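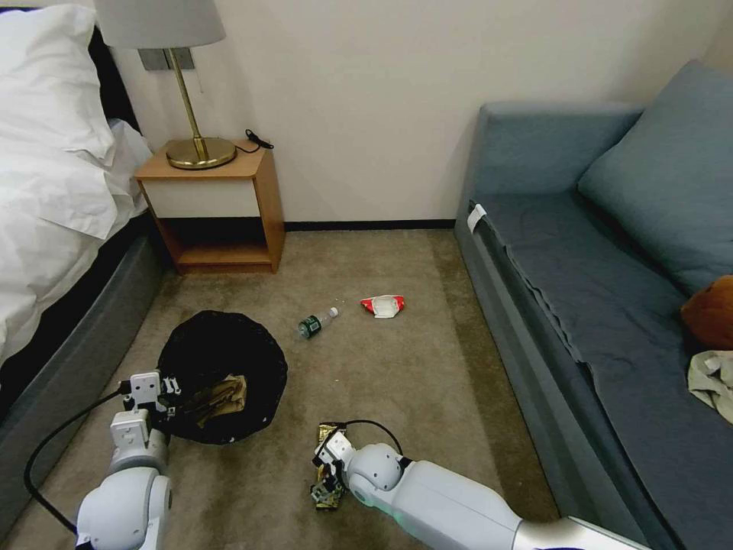 Picking litter from a carpet with two arms: a crumpled snack wrapper in the right gripper, the bin beside the left one.

How to plan the budget for a two-arm robot in guest rooms

Many small hotels ask for the price of the robot first. I did the same when I prepared the plan for the Flarnano guest house, and I had to write it again from the beginning. In this guide I explain the order which I use now.

Step 1. Write down one job

Choose a single job and describe it in one sentence. Ours was: "Pick up light litter from the carpet and put it in the bin." Do not write "clean the room". A supplier can give a price for the first sentence, but for the second he can only guess, and he will guess high.

Under the sentence, list the objects which the robot must hold. Bottles, snack wrappers and scraps of paper are all light, but they are very different in shape. A flat wrapper on a carpet asks more from the gripper than a bottle does.

Step 2. Measure the room

Take the smallest room you have. Measure the free floor between the bed and the next large piece of furniture, and do it with the bedding hanging down as the guests leave it. Send the supplier a drawing with the reach you need on both sides.
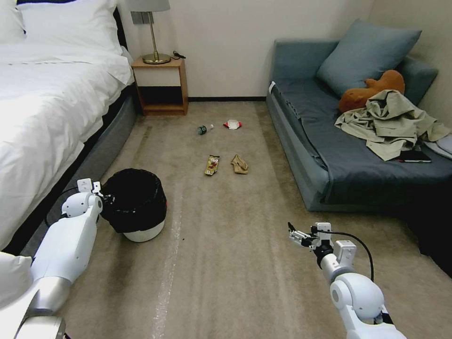
Carpet between bed and sofa with bottle, wrappers and a tan scrap, right gripper open.

Step 3. Ask for the price in separate lines

A quotation with only one total is not useful for planning. When I asked Rodeteck for separate lines, I received these:

Two arms with controller
Two grippers
Spare gripper fingers
Cables and cable guides
Installation and first setting
Training for the staff
Service contract, per year

Compare the grippers separately. Koyama and Stusell both offered us a two-finger model, and the cheaper one had a waiting time of 9 weeks for spare fingers. For a hotel with one robot this is too long, so we put one extra pair of fingers in the first order.

Ask also who pays for a damaged cable. The cables on an arm move all day, and when they run outside the arm they can catch on furniture.

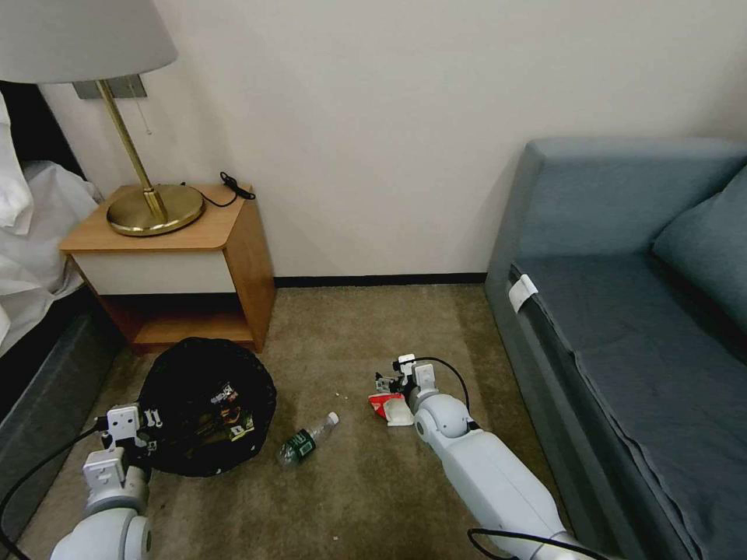

The bin belongs in the budget too. If you use a soft bag, its mouth can change shape when something touches it, and the robot must find the opening again. A stiff bin costs very little compared with the hours of an engineer. Decide this before the trial, and buy the same bin for every room.

Step 4. Pay for a trial first

We reserved 8 days for the trial and used one room. Plan for 41 attempts as a minimum, with the objects in different places, and write down every result, also the bad ones. Agree in writing that the trial fee is taken off the price if you buy.

Step 5. Keep a reserve

Leave a part of the money unspent for 6 months after the installation. Small needs will come, for example a different lamp or a longer cable. If you order in December, check which year's budget the invoice will enter.

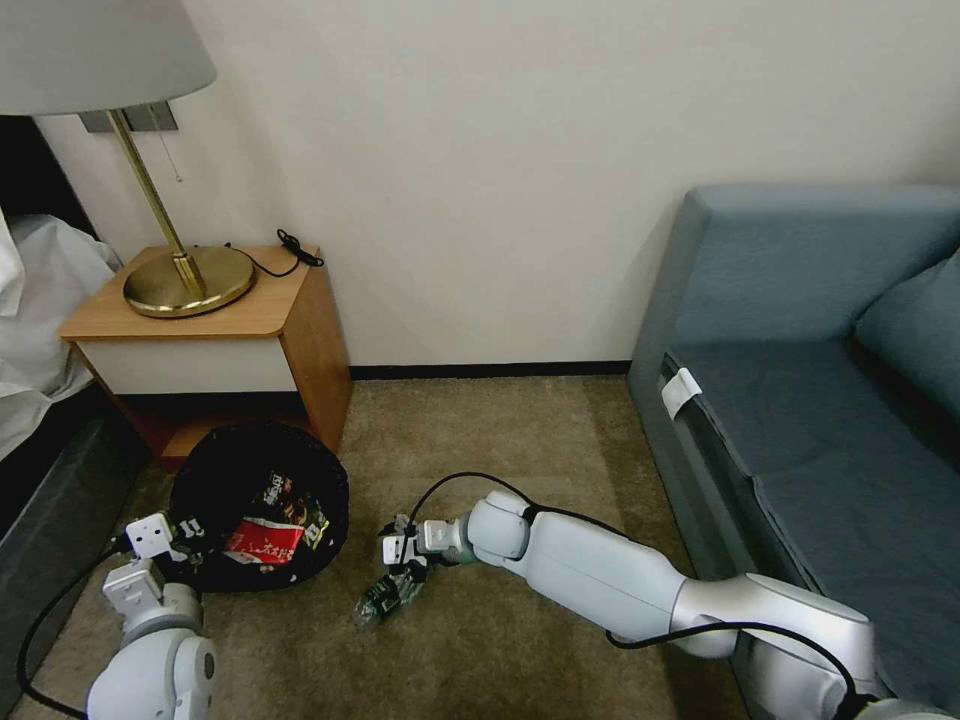

A reader from a small hostel wrote to ask whether it is better to rent for the first year, as her accountant prefers a monthly cost. My answer was yes, if the contract includes spare fingers and lets you stop after the trial. Ask for the rental and the purchase price on the same day and for the same list of parts, otherwise you cannot compare them.

Last changed: 08/10/2024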